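Chapter 3
Watching the Same Film Twice

I hated Nulldale the first time I saw it. I was a student, I'd had a bad sandwich, and the film club had booked us into a basement screening room with 34 seats and one working heater. For the first hour a man walks around a town looking for his brother. For the second hour he stops looking. When the lights came up I turned to my friend Skye Purves and said something rude, and she said she wanted to sit through the whole thing again. We didn't speak on the bus home.

I've now seen it 21 times, and I teach it every fall (December, if the syllabus slips, and it always slips). So what changed? The film sure didn't. Every cut is where it used to be, and the brother still never turns up.
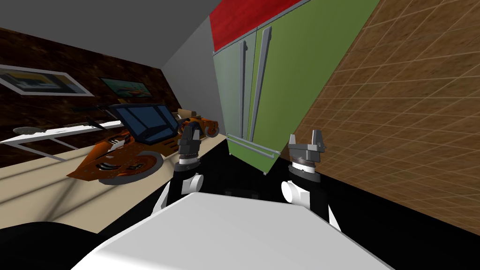

What I'd done that first night was watch for the plot. I wanted to know where the brother was, and each time the director, Finbarr Mac Carthaigh, held on a doorway or an empty street, I took it as a delay. Most of us watch this way most of the time, and I'm not going to scold you for it - I still do it with thrillers and I have a great time! But a first viewing is mostly guessing. You're so busy working out what comes next that you can miss what's going on right now.

On a second viewing the guessing is over. You know the brother isn't behind the door, so you start to notice the door. You hear that the town gets quieter from scene to scene. You catch the landlady setting out two cups in the kitchen, long before anyone tells her there might be two guests.
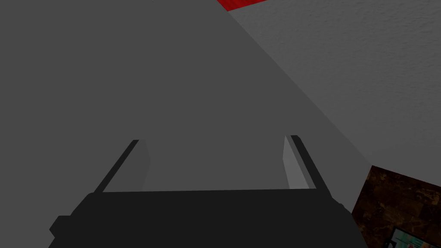
Fig. 3.1. Two fingers, one on each side, leaning toward each other.

In this chapter we'll work with two films, Nulldale and Mac Carthaigh's earlier comedy Basska, which runs a brisk 80 minutes and which my students nearly always like better. You'll watch each one twice. Please take no notes at all the first time through. I mean it - leave the pen in your bag. Right afterward, write one page on what you think happened and how you felt about it, and put that page away until we get to the section on memory.

For the second viewing, pick one thing to follow from start to finish. It could be a sound, a color, a minor character, or the way people come into rooms. Skye (we made up, eventually) followed hats in Basska and got a very good essay out of it.

Before you start, read the short interview at the end of Chapter 2 again, especially the part where Mac Carthaigh talks about cutting the train scene. We'll begin with that missing scene.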